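Running out of road

My phone has taken to dying at 37 per cent. It doesn't fade or warn me or turn the little battery red. It is at 37 per cent, showing me a map, and then it is a black tile and I am standing on a street I don't know holding a black tile. The man in the repair shop in Wenen said the battery had lost its sense of itself, which I thought was a bit personal, and quoted me a price that would have bought a reasonable bicycle.

So I have spent most of this autumn going about without directions, and I'd like to write down what that has been like before I give in and pay him.

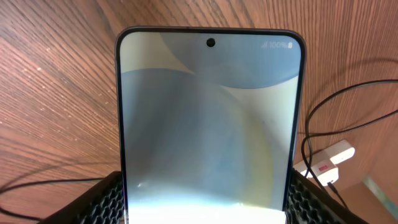
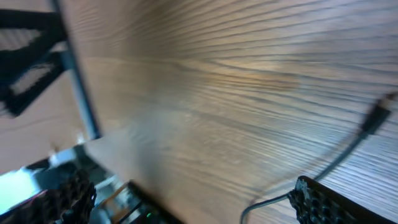

A full battery in the first one, a lot of wood grain in the second.

I used to be good at this. I don't mean I had a natural sense of direction, because I have been lost in a department store, but I had the habits. I kept a road atlas in the car with the cover gone and most of the south coast loose. I wrote directions on the back of envelopes. "Left at garage, not first garage." I knew to ask women with dogs, who live nearby and aren't in a hurry, and never to ask men outside pubs, who would give me three routes and an argument.

All of that went at some point without my noticing. I couldn't tell you the year. I got a phone, it told me where to go, and the part of my head that had been holding on to second garages was let out to other tenants, mainly song lyrics and a low-level worry about the boiler.

The first proper test came in September, when I had to get to Forsberg for a lunch. I'd been there perhaps a dozen times and would have told anyone who asked that I knew the way. The phone went off at a roundabout. I took the exit that felt familiar, and it was familiar, because it was the road to the tip.

I came back to the roundabout and took another exit. This one had a church I recognised, and I followed it with great confidence for a good while before working out that I recognised it from the other direction, on the way home from somewhere else entirely. It's a strange thing to find out about a place you think you know. I knew Forsberg the way I know the plot of a film I've slept through twice. I had the start and I had the end, and the whole of the middle had been a voice telling me to keep right.

I got to lunch late. They had saved me some potatoes.

After that I bought a map. Buying a map is harder than it was. The petrol station had air fresheners in 11 scents and a rack of sunglasses, and the lad on the till was very nice about it but plainly thought I was asking for a treasure map. The bookshop in Cleslow had one left, in the local history section, next to a pamphlet about drains. It cost more than I wanted to pay and came in a plastic sleeve, like evidence.

I had forgotten how big they are. I opened it on the passenger seat and it took over the gearstick. I opened it on the kitchen table and had to move the toaster. There's a knack to folding them which I either once had or once believed I had, and mine is now a sort of fat paper pasty with Cakarberg on the outside and everything else folded in.

But I have to say I've enjoyed reading it. I'd sit down to look up one road and be there until the tea was cold. On a phone you're always in the middle, a blue dot with the world laid out politely round you, and if you want to know what's just off to the side you have to push it with your finger and then you lose your place. On the paper one I'm not there at all. It was printed without consulting me. There turn out to be woods behind the trading estate. There's a hamlet called something I wouldn't repeat in front of my aunt, four miles from my own front door, and I've lived here for years.

I also found that Wenen and Cleslow are next to each other. I'm aware that this makes me sound dim. I've been to both any number of times, but always from home and always back home again, so in my mind they were at the ends of two long separate corridors. You can walk between them in the time it takes to hear the news and the weather. I have driven home from one and set out again for the other on the same afternoon. I've done it more than once.

My system now is as follows. The night before, I look at the map and write the turns on a bit of card in big letters. No more than 5, since that's the most I can take in at a glance while also driving. If the journey has more turns than that I write the first lot, stop somewhere, and turn the card over. Stopping somewhere has been one of the better parts. I had a very good cheese scone at a garden centre I'd have gone straight past, and a very bad one at the next place, and in a lay-by outside Cakarberg I found a bench with a view of the whole valley and a plaque to say it had been somebody's favourite spot. Fair enough. I ate a banana on it.

The cards have started to pile up in the door pocket. I can't quite throw them away. They read like the world's dullest poetry: "Bridge. Right. Long hill. White house w. boat. Slow down." I do look out for that boat now. It's on a trailer with a blue cover, nowhere near any water, and the grass underneath it is as tall as the wheels.

Asking people has changed more than I expected. I stopped at the edge of Cleslow and asked a woman with a spaniel for the village hall, feeling rather pleased to be back in the old trade. She got out her phone. She was kind about it, and held it so I could see, and we both stood there looking at a picture of the road we were standing on. Then she turned it round, and turned herself round, and said she thought it must be that way. She'd lived there all her life, she told me. We'd both have been better off asking the dog.

A teenage boy in Forsberg, on the other hand, gave me the finest set of directions I've had from anyone. Past the chip shop, the bad one, over the crossing, down the side of the wall with the glass on top, and if I got to a smell of paint I'd gone too far. I got to the smell of paint. I went back. It was all exactly as he'd said.

I don't want to make too much of this. I've read the sort of article where a person puts their phone in a drawer for a month and comes out of it able to hear birdsong and speak frankly to their mother. I could hear birds already. I've mostly been late. I was late for the dentist and late for a funeral tea, and I missed the first act of a school musical in which a child I'm fond of was playing a lamp. I've reversed down lanes with a queue of people watching me do it. One wet evening I drove round Wenen's one-way system 4 times, passing the same man at the same bus stop, and by the last lap he was waving.

And there is a kind of tiredness to it that I'd forgotten as well. You have to look at everything, on the off chance it's the thing. Every pub sign might be the pub sign. When I get in of an evening after one of these outings I feel as though I've sat an exam in hedges.

Still, I could now draw you the road to Forsberg. I tried it last night on the back of the gas bill, and I put in the church, the right way round, and the tip, and the hill where the radio goes. The roundabout came out too large, as it does in my feelings. The gap between the long hill and the white house I had to leave blank. I must drive along it every time and I can't bring one single thing to mind. Fields, I suppose. I'm going over again next week for more potatoes and I'll try to pay attention.

The man in the shop has rung twice about the battery. He says he has the part in. I told him I'd drop by as soon as I could and he asked if I knew where they'd moved to, and I said no, and he said not to worry, he'd text me a link.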